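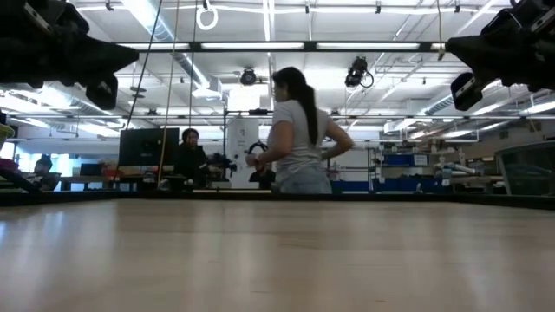 Skeltis – Datensatz der Robotik-AG

Stand: 22. Januar 2026

Skeltis ist der Datensatz zum Studierendenprojekt Brimden. Er enthält Aufzeichnungen eines Aufbaus mit zwei Greifern an einem Holztisch. Die AG hat ihn im Wintersemester aufgenommen und nutzt ihn für den internen Wettbewerb im Juni.

Inhalt

1.365 Episoden in 52 Sitzungen
3 Aufgaben: Becher umsetzen, Tuch falten, Stecker übergeben
134 Episoden sind als Fehlversuch markiert und bleiben im Datensatz

Jede Episode liegt in einem eigenen Ordner. Darin befinden sich das Video der festen Kamera, die Gelenkwinkel beider Arme, die Greiferöffnung und eine Datei meta.json mit Aufgabe, Sitzungsnummer und Ergebnis.

Ordnerstruktur

skeltis/sitzung/episode/kamera.mp4
skeltis/sitzung/episode/gelenke.csv
skeltis/sitzung/episode/meta.json
skeltis/splits/train.txt
skeltis/splits/test.txt

Aufnahme

Die feste Kamera blickt knapp über der Tischkante in den Raum. Die Greifer kommen von links und rechts oben ins Bild. Der Laborbetrieb läuft während der Aufnahmen weiter, im Hintergrund sind daher Personen, Arbeitsplätze und Deckenleuchten zu sehen. Die Tischplatte glänzt leicht und spiegelt das Deckenlicht, vor allem auf der linken Seite. Wer Objekte über die Farbe segmentiert, sollte dort die Schwellwerte prüfen.

Laden

pip install -r requirements.txt
python laden.py --pfad skeltis --split train

Das Skript prüft zuerst, ob Video und Gelenkdaten gleich lang sind. Abweichungen stehen danach in pruefung.log.

Bekannte Probleme

Bei der Steckerübergabe verdecken sich die Greifer häufig gegenseitig. In den ersten Sitzungen fehlt die Greiferöffnung rechts, die Spalte ist mit -1 gefüllt. Die Zeitstempel der beiden Arme stammen von getrennten Rechnern und wurden nachträglich angeglichen.

Nutzung

Nur für Lehre und Projektarbeiten. Die Videos bitte nicht weitergeben, auch nicht als Ausschnitt in Vorträgen außerhalb der AG. Für Abschlussarbeiten reicht ein Eintrag im Projektwiki unter Brimden.

Offen

Testsplit nach Sitzungen trennen
meta.json um die Objektkennung ergänzen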